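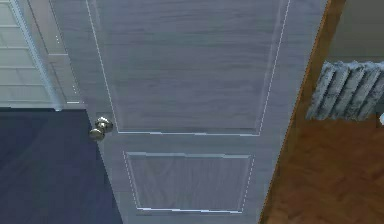
Hiyori Hamada wrote to ask whether tenants on short leases can take part in the Bistolbridge indoor noise study. They can, provided the lease runs past the end of the eight-week measurement period.

Call for Participants: Noise Between Rooms
Posted Aug 12, 2024

Dovell Acoustics is recruiting 25 households in Bistolbridge and Pivcombe for a study of how everyday sound travels inside the home. The study compares sound levels measured in two rooms with the residents' own ratings of how disturbing the sound was. Results will be used to revise our guidance on interior partitions and doors.

Eligibility
Households must have at least two residents aged 18 or over. The home must have two rooms that share an interior wall, one of them used for sleeping. Homes with renovation work planned before the end of December are excluded. Pets are permitted.

What participation involves
A technician installs one sound level logger in each of the two rooms. The loggers store levels only, in decibels, once per second. Speech is not recorded and cannot be recovered from the data. One adult in the household completes a short diary each evening, giving the time, the source and a disturbance rating for any sound noticed.

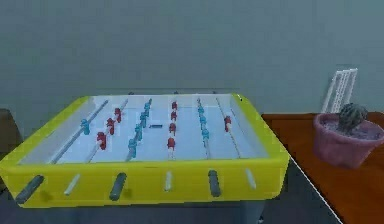 Kohei Tamura, from last year's group: I would tell new people to fill in the diary before bed and not the next morning. By breakfast I could remember that something had annoyed me but not when, and the times are what they check against the logger.

Entries made after noon on the following day are marked late and left out of the main analysis. A household may have up to eight late entries before payment is affected.

Payment
Each household that completes the study receives $900, paid in two equal parts at the midpoint and at equipment removal. Households that withdraw early keep any part already paid.

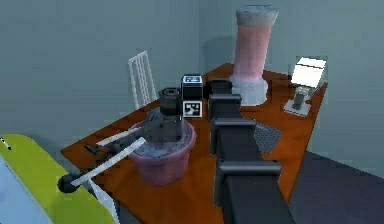 Loggers run on house current and must stay plugged in for the full period. Report any power outage longer than one hour through the diary form.

To apply
Send your name, street address, number of residents and a rough floor plan to Asuka Chiba, Dovell Acoustics, Teoh Building, Bistolbridge. A hand-drawn plan is acceptable if the shared wall is marked. Questions about the equipment should be addressed to Takeshi Oshima at the same address.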